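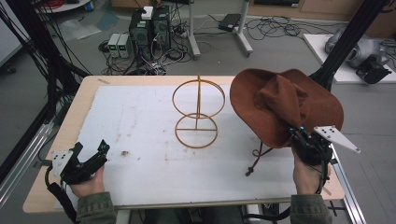
Naltham Line Dance Club – Beginners' Section

So I finally did a whole evening without facing the wrong wall! If you've never line danced you won't know what a big deal this is, so let me explain. Most dances turn you a quarter or a half every time the pattern starts over. With a four-wall dance you end up looking at every side of the room in turn, and the person you've been copying all night is suddenly behind you. That's when beginners (me) discover how much they know. In my case, up to about the second grapevine.

I joined in the fall because my knees were done with running and I wanted something with music. I figured it would be easy. You step right, you step left, you clap. Then they put on "Priratholm Shuffle," which has a tag after the second wall, and a tag is four extra counts that somebody stuck in so the steps would fit the song. I was off by those four counts until the very end of the track, smiling like I meant it.

What helped me most was saying the steps out loud at home. Not pretty words, just "side, behind, side, touch" while the coffee brewed. My daughter says I do it in the grocery store too. Fine! It works. Once my mouth knows it, my feet come along, usually a day or so later.
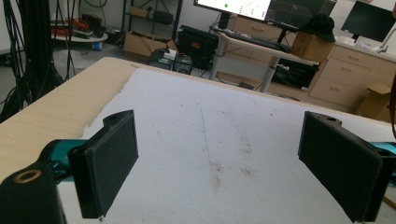

The other thing is to practice slow. I used to play the real song right away because it's more fun, and I'd learn my mistakes at full speed. Now I go through it with no music, then with something slow and boring, and only then with the proper track. My rule is thirteen times through before I'm allowed to decide I hate a dance. I've only broken it once, over a waltz, and I don't want to talk about the waltz.

Shoes, since a couple of you asked. I started in sneakers and they grip way too much for turns, my whole leg went and the foot stayed put. A smooth sole is what you want, and it doesn't have to be a boot. I found a pair of low leather ones at Senetti, the little shop by the bus station in Matubbar, and they've been great apart from the squeak. Bring them in a bag and change at the door so you don't track grit onto the floor.

And please don't hide in the back row. I did that for weeks and it's the worst spot, because after one half turn you ARE the front row. Get in the middle, with people on every side of you. There's always somebody's feet to look at, and if you bump into someone you say sorry and keep going, the music isn't stopping for either of you.

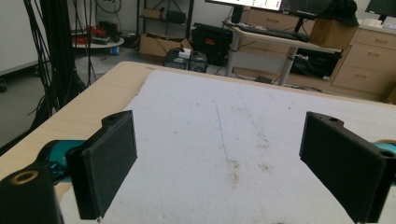 Derek Blackburn wrote in to say he disagrees with me about watching feet. He thinks you should look straight ahead and listen for the phrase, and that anybody who stares at the floor will still be staring at it in two years. Okay, fair, and I do tip forward when I look down. I tried it his way on the last dance of the night and lost it on the first turn, but the bit before that felt really nice, kind of floaty. I'm going to give it until December and see.

Next up for me is a dance with a full turn in it. I've been going around the kitchen island in my socks and so far I always come out of it a little bit left of where I wanted to be.

Last updated: November

Contact the club | © Naltham Line Dance Club | Back to top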